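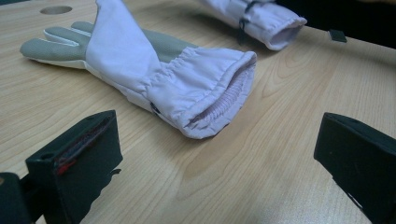 Photo: Khrystyna Moroz

Week 7 handout: Dependency versions, and why I don't believe your lock file

The usual claim is that a lock file makes a build reproducible. Treat that with suspicion. It pins the versions a resolver picked on one machine, on one day. It says little about the compiler, the system libraries or the package server you pull from.

Take the Trovby project we opened in lab. Its lock file ran to 2,579 lines, and two clean checkouts still gave different binaries. One build script read the current time. Another called whatever copy of zip came first on the path.

Terms you should know

Direct dependency: a package you named yourself.
Transitive dependency: a package one of those dragged in — often most of the tree.
Version range: a promise by the author that later releases won't break you. Check the changelog before you trust it.

Before next class

Build Trovby twice, in two separate folders, and compare checksums. If they match, change the folder name length and try again. Write up the first difference you find, 10 lines at most. "Works on my machine" will be marked as no answer.

Reading: chapter 4, skipping the part on private mirrors.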